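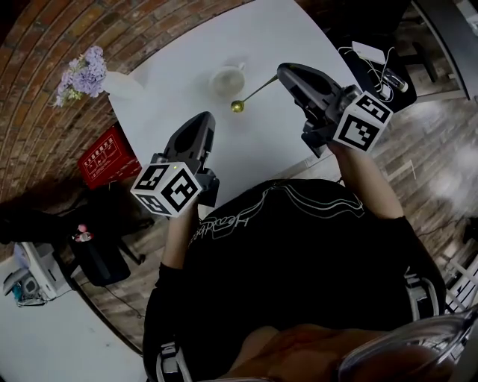

Facundo Riquelme moved to Rellen in 2013 to work as a translator, and for the first two winters he hardly spoke to anyone outside his flat. Now he runs the town's repair and language evening, where people practise Spanish while mending clothes. We met in the back room of the library on Fekonbridge Road, an hour before the others were due.

He says the idea came from a coat. The lining had gone under one arm and he had no idea how to fix it. "My grandmother sewed everything, and I had watched her for years without learning a single stitch," he said. "So I asked a woman on the bus, because she was darning a sock. She told me to sit down next to her."

The woman wanted to learn some Spanish before visiting her son in Valencia. They began meeting on Thursdays at her kitchen table. She taught him backstitch and he taught her how to order lunch and complain about the weather. By the following December there were seven of them and the kitchen was too small.

Riquelme is careful not to call it a class. There is no register and no textbook. People bring something that needs mending and they talk while they do it. He thinks the sewing is what makes the talking possible.

"If I put you in a chair opposite me and say, now speak Spanish, you freeze. Everybody does. But if you are looking for the end of a thread you forget to be embarrassed. You say it wrong and you carry on."

He learned English in a similar way himself, working in the kitchen of a hotel in Jovbridge the summer he was nineteen. He could name every vegetable before he could hold a conversation. For a long time, he said, he spoke only in instructions.

"I would say 'behind you' and 'more onions'. Very useful, but you can't make friends with it."

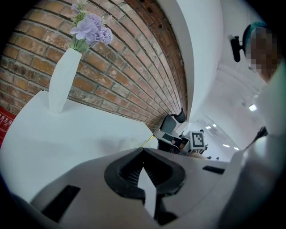 The words people pick up on Thursdays follow the same pattern. Beginners learn needle, thread, button and scissors first, then the verbs, then the family gossip that comes out over a long hem. One regular can describe an invisible zip in good Spanish but still struggles with telling the time. Riquelme doesn't mind about the gaps. He writes new words on a sheet of wallpaper lining and brings the same roll back each week. At the last count it held 3613 words, with a fair number crossed out and spelled again.

I asked what people get wrong about mending. He thought about it for a while.

"They leave it too long. A small hole is ten minutes. Then they wash it three more times and it is an evening. Also they buy cheap thread – I did this too – and it snaps."

He doesn't think much of the fashion for bright visible repairs, although he has done a few for younger members who asked. His own jumpers are darned in the closest match he can find at the market in Reuter, where one stall sells odd balls of wool by weight.

The evenings cost two pounds, which goes on tea and needles. He has been asked to start a French one and has said no. "My French is terrible. Somebody else can do it. I will come and bring my trousers."

By now people were starting to come in with carrier bags. A man sat down and took out a school blazer with a torn pocket. Riquelme asked him in Spanish how it had happened, and the man began, slowly, with the word for gate.

Filed under: People & Places, Learning, Make Do and Mend

Comments

Maureen T
Lovely to read this. Is it still Thursdays? I have O level Spanish and a heap of pillowcases.

dpk_rellen
Quite right about the thread. I use polyester for anything that takes a strain and cotton for the rest.

Old Jovbridge
Which hotel was it? I washed up at the Station Hotel for a year and "behind you" was most of my vocabulary as well.

Sian
I like visible mending! My elbows are orange and I'm keeping them that way.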